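Gurier cabinet-door set: data card
Release notes and known gaps

Gurier is a set of short recordings of one household chore: opening and shutting cupboard doors. It was put together to answer a narrow question, whether an arm can learn this from people doing it with hand-held grippers. The answer so far is partly.
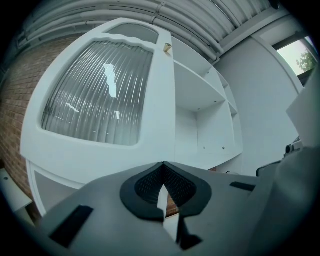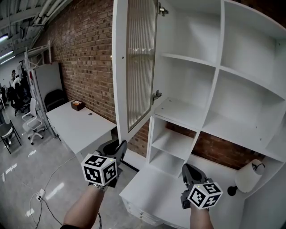
Guoqing Lei

What is in it

1,000 recordings, each of one door being opened, shut or both. Two views are kept for each: one from the gripper and one from head height. The main cabinet is white, with a ribbed glass door and open shelves to the side. Later recordings use plain doors from the Drumholm kitchen, where there is no glass.

How well it works

We trained one policy, Nepia, on the full set and ran it on a two-armed machine.

Shutting a door that is already ajar: 70 per cent of tries.
Opening a door by its edge: 53 per cent.
Opening by a small knob: 15 per cent.

A person does all three without looking. The knob is the weak point — the fingers close too early and slide off, and the policy rarely tries a second time. Heavy doors were not tested. Neither was anything with a lock or a magnetic catch.

Where it goes wrong

Ribbed glass gives poor depth. Anything that relies on a depth map should mask the panel first.

The wide lens on the gripper bends straight edges. Use the calibration file in the calib folder; the default values from the older Hero release will not fit.

Most shelves are empty. A policy trained here has learnt very little about reaching past cups and plates, and we would not use it to put dishes away.

Splits

Split by door, never by recording. Two recordings of the same door are close enough to make the test scores look better than they are.

Use

Research only. Please do not run the released weights near people without a stop button within reach. Faults in the labels can be reported through the issue tracker — give the recording number and the time in seconds.

Last changed: Wednesday, October 27, 2021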